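Pastura Building Help Desk
Ticket 951
Subject: Paint bottles in the shared workshop will not dispense, or will not stop
Opened by: Sutrisno Oei, Sivard workshop, ground floor
Opened: 11 March 2021
Category: Plumbing
Priority: Low (was High, changed by system)
Status: Closed, with conditions
Related: 764

Original report

Filing under Plumbing as the menu offers Plumbing, Electrical, Doors, and Parking, and of those four, paint that won't come out of a bottle is closest to Plumbing. I tried "Other" and was returned to the home page.

The problem is with the paint in the teal bin. The purple gives nothing at all when squeezed. The yellow gives nothing, then a cough of air, then a good deal more yellow than a person could want, sideways. The red works fine if you only need red. I've been painting sample boards for the wayfinding signs, and so far every sign says you're welcome to go wherever the red arrow points.

Things I've tried before writing:
Shaking the bottle.
Shaking the bottle with the cap closed, having learned something from the first try.
Squeezing harder.
Swapping the caps between purple and red. Purple still gave nothing. Red then also gave nothing, and I swapped them back.

Please advise.

Reply from help desk

Thank you for contacting Pastura Building Help Desk. Your ticket has been assigned to Plumbing. Please confirm that the shutoff valve is open.

Reply from Sutrisno

The shutoff valve is a white flip cap. It is open.

Reply from help desk

Thank you for confirming. A plumber is not required at this time. As this appears to be a user-supplied consumable, we will leave the ticket open for your notes and close it when you tell us it's resolved. Please note that wet paint in floor drains is covered by ticket 764.

Reply from Sutrisno

I'm aware of ticket 764. I opened it.

I'll use this as a log, then, in case whoever inherits the bin wants to know what was done to it.

Log, first afternoon

Took the cap off the purple. Not flipped, unscrewed. Under it, across the neck, was a skin of dried paint as tight as a drum, and under that skin was perfectly good purple. So the swapped cap was innocent, and so was I, at least of the purple.

Pushed the skin through with the end of a brush. Do not do this. The skin goes down into the bottle, breaks up, and comes back later as crumbs, each exactly as wide as the nozzle. Spent the next half hour fishing with a bent paper clip. Got most of it. What I didn't get turned up the next morning in the middle of a letter P.

Better way, worked out on the second bottle: hold the bottle upright, run the tip of a craft knife around the inside of the neck, and lift the skin off in one piece with tweezers. It comes away like the top of a cold custard. It is the most satisfying thing that's happened in this building since the vending machine got repaired.

Log, same afternoon, later

Caps. Soaked the purple cap and the yellow cap in a mug of warm water with a drop of dish soap. Twenty minutes did very little. An hour did a lot. After that a toothpick cleared the hole from the inside out. From the outside in just packs the plug tighter, and breaks the toothpick, and then you have two problems and one of them is wood.

The mug was the one with the sailboat. If it was yours, it's clean, and I would still not drink from it.

Yellow reassembled. Tested over scrap. Came out in a steady line with no cough. Was very pleased and told several people, who took it well.

Log, second day

Yellow is leaking.

To be accurate, yellow was probably always leaking, and the plug was all that had been holding it in. With the hole clear, a little works out past the cap thread whenever the bottle leans. And it does lean, being the tall one. It stands above everything else in there like an adult at a school concert, and any knock to the bin tips it onto its neighbors.

Checked the thread. There was a ring of dried paint in the groove, so the cap stopped about a quarter turn short and only looked closed. Picked it out with the knife tip, wiped the thread with a damp rag, screwed the cap down. It went the extra quarter turn and no more yellow came past. Left the bottle on its side on a paper towel over lunch. Towel clean.

Did the same for every other bottle in the bin on principle. The red had no ring at all. I'm beginning to think the red has been somebody's favorite.

Reply from help desk

We have not heard from you in some time. Has your plumbing issue been resolved?

Reply from Sutrisno

It's been one night. Purple flows. Yellow flows and stops. I'd like to keep this open until I know why it happened.

Log, third day

Why it happened, as best I can tell.

One, caps left up. A flip cap gives such a nice click that you'd think people would close it for pleasure, but put a brush in someone's other hand and the cap stays open until Monday.

Two, nobody wipes the tip. I include myself. A bead of paint sits on the nozzle, the cap presses it flat, and by morning it's a gasket.

Three, the heater. The bin used to live on the shelf beside it, on the theory that cold paint is sluggish. Paint in a warm, dry spot is livelier for a day and then it's a skin. I moved the bin. I would ask that it stay moved. The arrow I've taped to the old shelf saying PAINT HAS MOVED is, I'm afraid, red.

Also considered and ruled out: old paint. I wrote to Grirton, whose order form we use for art supplies, and asked how long opened paint keeps. They sent a courteous answer about an easel. I then did the test my aunt taught me, which is to smell it. It smelled like paint.

Log, fourth day

A reader of this log (hello, and please go back to work) asked whether water can be added when the paint is too thick to pour. Yes, in very small amounts, in a separate cup, and only what you'll use that day. Please don't add it to the bottle. Somebody did this to a green last September, and by the time we found it the green had developed an opinion of its own and a smell to go with it.

The same reader asked if the bottles could be stored upside down. I tried it with the purple overnight, propped in a coffee can. In favor: it was ready the instant I picked it up. Against: it was ready an instant before that as well. If every thread were clean and every cap closed, it would be the better way to keep them. We are not those people. Upright.

Log, end of the week

Sign boards finished. All the colors got a turn. The arrow for the restrooms is purple, the one for the loading dock is yellow, and the big one by the stairs has a small crumb in it that you'll never notice unless I point it out, and I've pointed it out to everyone.

The approved procedure, by which I mean mine:

Close the cap until it clicks.
Wipe the tip first. I should have put that above the click.
Once a month, unscrew each cap and look at the thread. If there's a ring, pick it out.
If nothing comes out, unscrew before you squeeze. The wall beside the sink shows what happens otherwise.
Lift skins out. Don't push them in.
Keep the bin off the heater shelf.
Brushes go in the jar. Anything long and thin left standing between the bottles will sooner or later get grabbed along with a bottle, and then the bottle goes one way and the stick goes the other.

Reply from help desk

Thank you for the update. Would you describe the plumbing as fully operational?

Reply from Sutrisno

I would. I have one further request. Could a category be added for things that are neither Plumbing, Electrical, Doors, nor Parking? I'm told Poojary upstairs had a bookshelf come down and had to report it as a door.

Reply from help desk

Your suggestion has been forwarded to Parking.

Reply from Sutrisno

Then please close this one, on condition that it can be reopened if the yellow starts again. I've given that bottle a good wipe and a stern look, and it's back in the teal bin with the rest of them, still taller than everybody, with the purple toward the front and the short red in between. The cleaning crew should know that the polished concrete does show drips, and that yellow comes up with a damp cloth if you get to it the same day. After that it needs the scraper, which hangs where it always hangs, and which I'd appreciate finding there. 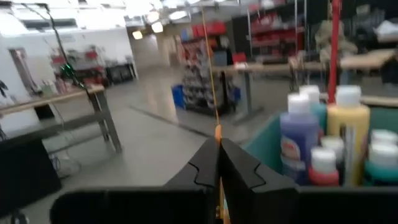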